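Ticket 2875
Product: Relton two-finger gripper, Birnik controller
Opened: 7/10/24
Status: open
Priority: medium

Summary: grocery unpacking task stalls on carrier bags. Rigid items are within spec.

The customer, Breveck, wants to know if the arm can be sold for household tidying: take shopping out of a bag, put fruit and veg in baskets, leave packets on the shelf. Task set is toy produce, snack packets and thin printed bags. Firmware is build 612, unchanged since September.

Log, first entry. Ran 50 cycles on produce only. The grasp planner finds the long axis and closes on the narrow end. No faults logged.

Second entry. Repeated with a bag in the workspace. Finger force reads near zero on film, so the controller reports "no object" and opens again. Raising the threshold sensitivity gave false contacts on the basket rim. 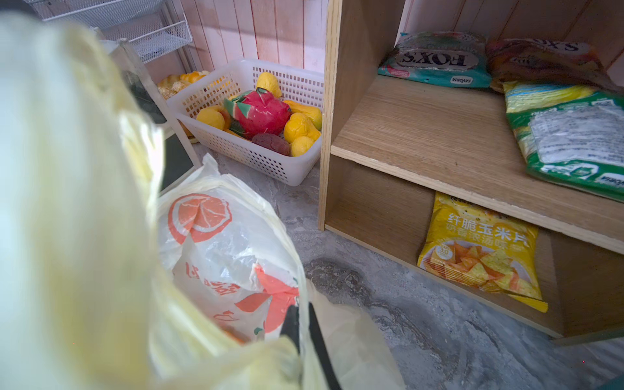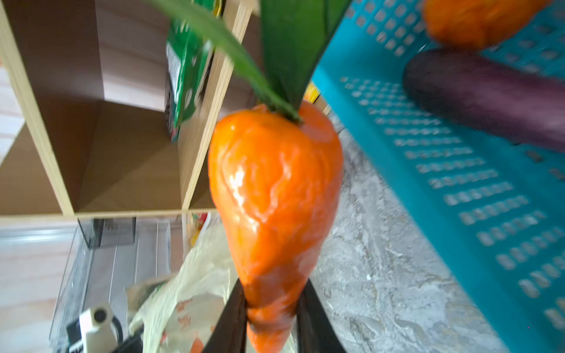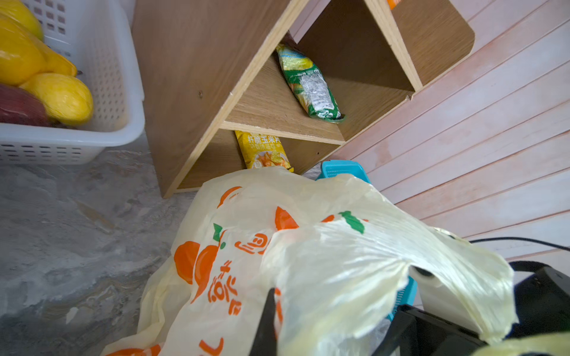

Wrist camera views. The first and third are bag work, the second is a carrot pick.

Third entry. Depth data on translucent film is poor. The planner places the surface behind the bag, at floor level, and the approach goes too deep. Offsetting the approach height by hand helps, but the offset has to be reset each time the folds move.

Fourth entry. Tried the Kokkinos film-handling profile. It holds the bag but has no release check, and film stayed on finger 2 after opening. Profile removed.

Assessment: picking firm items and placing them in an open basket is ready for a supervised trial. Opening, emptying or folding a bag is not. Suggest Breveck quotes the first job only.

Next action: request raw force logs from site. Do not close the ticket on the produce result.

Contact support | Copyright Birnik | Back to top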